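Table noise, part two: mats, feet, and the floor

3 Dec 2022

The first post on this subject ended with the Poso table back on its original feet and no improvement worth writing down. I left it alone over the summer and picked it up again in September, when the windows were closed and the building was quieter. These are the notes from that second round.

For anyone who skipped the first one: I live on the upper floor of an old mill building in Baltareo. The floor is boards on joists with very little in the cavity. The workroom is over somebody else's bedroom. Talking and music don't carry down much. What carries is impact — a screwdriver put down flat, a coffee mug, a box of small parts set on the table a bit too fast. I was asked politely to look into it, so I did.

The problem splits into two paths. Something hits the tabletop, and the top radiates sound into the room like a large, bad loudspeaker. That is the airborne part. The same hit also travels down the legs, through the feet and into the boards, and comes out of the ceiling below. That is the structural part. The two need different fixes, and most advice I found online treats them as one thing. Foam pads under the legs will do nearly nothing for what you hear in the room. A mat on the top can help both, since it changes the hit at the source.

Setup

The source is a steel ball on a thread, let go from a fixed stop so that it swings down and taps the edge of a small plate resting on the table. It is crude but it repeats well. The first version was a ball dropped by hand through a tube, and the spread between drops was larger than the differences I was trying to measure. If you only take one thing from this section, spend your time on the release.

One microphone was on a stand at ear height where I normally sit. A second was downstairs with permission, on a shelf, for two afternoons. Both were logged with Zasotance, a program I can recommend with reservations. Its trigger logic is good and its export is terrible. It writes the calibration offset into the file header and then does not apply it to the data, and I lost an evening to that. If your levels look too low by a constant amount, check there first.

In total I kept 1666 taps after throwing out the ones with a truck or a door in them. That sounds like more than it is. Most are repeats to get the spread down on the quiet configurations, where the background of the building gets close to the signal.

The bare table

With nothing on it, the tabletop gives a peak of 57 dB at the seat for the standard tap. That number means nothing by itself. My microphone is not a lab instrument, and the tap is whatever my ball and string make it. All that matters is the change from one configuration to the next.

The spectrum is more useful. There is a broad hump centered near 300 Hz, which I take to be the panel bending between the legs, and then a lot of clatter higher up from the contact itself. Downstairs the clatter is almost gone and only the hump is left, plus a lower thump that belongs to the joists. This matches the complaint I was given, which used the word "knocking" and never the word "rattling."

Feet

I tried the feet first because they are cheap. Stick-on felt made no difference downstairs that I could separate from the scatter. Felt is stiff once it has a table sitting on it. It stops scratches and squeaks, and that is its job.

Soft rubber cups did better on the hump and made the thump slightly worse. This is the usual spring problem. A mass on a spring isolates well above its resonance and amplifies at and near it. A light table on soft cups can land its resonance close to where the floor already wants to move. Adding weight to the table moves the resonance down, and I confirmed this in a low-effort way by loading the lower shelf with tile left over from the bathroom. The thump dropped back. The tile is still there. The table is now very hard to move for cleaning, so I clean around it.

The cups also let the table sway when I write. You get used to it, or at least I did after a week or so. If you do fine soldering you may not want to.

Mats

A mat works in two ways. It makes the contact softer, which stretches the impact out in time and removes the high end. It also adds some mass and damping to the panel, which matters only if the mat is heavy and touches the top everywhere. A mat that has curled at the corners does the first job and not the second.

Thickness does less than I expected. The thin sheet I had, some 2 mm of dense rubber, took out most of the clatter. Stacking a second layer of the same gave a small further change at the seat and hardly anything below. Density and coverage both mattered more. The Soylu desk mat was the best of the ones I bought, mainly on weight, and it lies flat the day you unroll it. It also smells for a month. Cork was pleasant to use and middling in the results. Craft foam was fine for the contact noise and useless for the hump, as you would expect from something with no mass.

Coverage is the part people get wrong, and I include myself. My old mat was the size of a place setting. Everything I put down with care went on the mat, and everything I put down without thinking went next to it. The loud events are the ones you don't think about. In a week of logging normal use, nearly all the high peaks came from off the mat. Go as close to the edges as you can stand. Leave a margin for clamps if you use them.

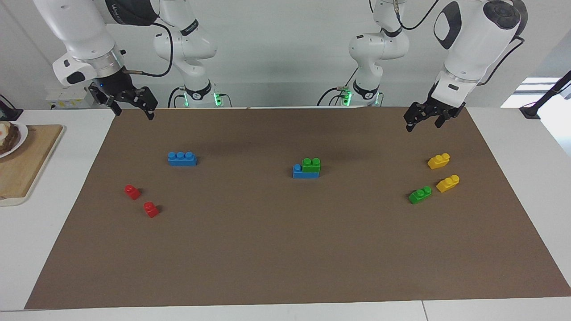 Large mat over most of a white tabletop, toy bricks on it.

Hard, light, hollow plastic is a good informal test for a surface, by the way. A toy brick has little mass, so it puts almost nothing into the panel, but the contact is sharp and the shell rings. You hear the top end and not much else. Tip a handful out on a bare top and then on a mat and you have the contact part of the problem without any instruments. It will tell you nothing about the floor. For that you need something heavy, like a full mug or a bench vise.

What I ended up with

Dense mat to within a hand's width of the edge, rubber cups, tile on the shelf. At the seat the clatter is gone and the hump is well down. Downstairs the standard tap can be picked out in the recording if I know when it happened, and I am told it can't be heard with the radio on. I would like to repeat the downstairs run with a better microphone before putting a figure on it.

Two loose ends. The mat has started to mark the tabletop under the heaviest corner, probably plasticizer moving into the finish. I have put baking parchment under that corner for now and will see whether it spreads. If your table has a painted or varnished top, test a scrap somewhere hidden first.

The other is the drawer. It has metal runners and a hard stop, and now that the top is quiet it is the loudest thing in the room. I have some thin gasket strip on order and the same ball and string will do for measuring it, with the stop moved lower. The raw files from this round are available by email if you can live with the Zasotance format. Remember the offset.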